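We use cookies to improve your experience. Accept | Manage settings

4.2 Folding garments

Folding was the slowest of the household chores in the Rondari trials. The system logged 1,651 attempts on shirts, towels and trousers, drawn from a training set of 4,000 demonstrations collected by operators at Prilirley. Towels gave little trouble. Shirts with collars did, and most of the lost time came after the first sleeve had been turned in.

Two causes stand out in the logs. The first is grasp depth - the fingers often took both layers of cloth when only the upper one was wanted. The second is drift. Each fold moved the shirt a little, and the planner kept working from the older outline until the next update. Raising the update rate to 10 per second helped with drift and did nothing for grasp depth.

Share this article | 39 shares

Figure 6 is taken from the polo shirt task, with one sleeve folded onto the body and the other still extended. 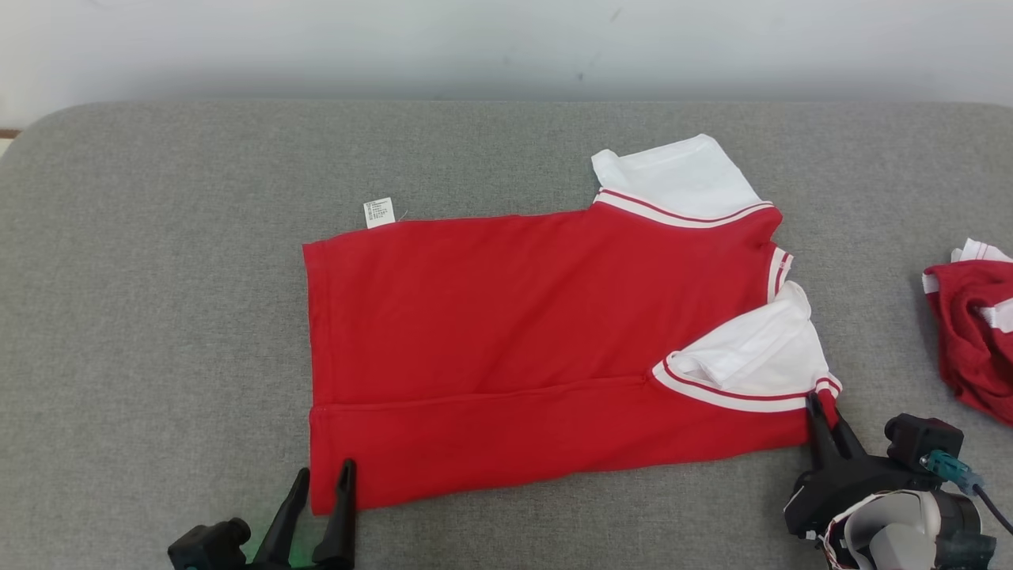 Figure 6. Polo shirt partway through folding. The right gripper holds a corner of the shirt; the left is open.

Anum Bugti, commenting on a draft of this section, wrote that a fold should not be scored as complete until the garment has been picked up and stacked, and that by this measure no current system does laundry. We kept the simpler score so that the results could be compared with the Becerra trials, and report stacking separately in Section 4.3.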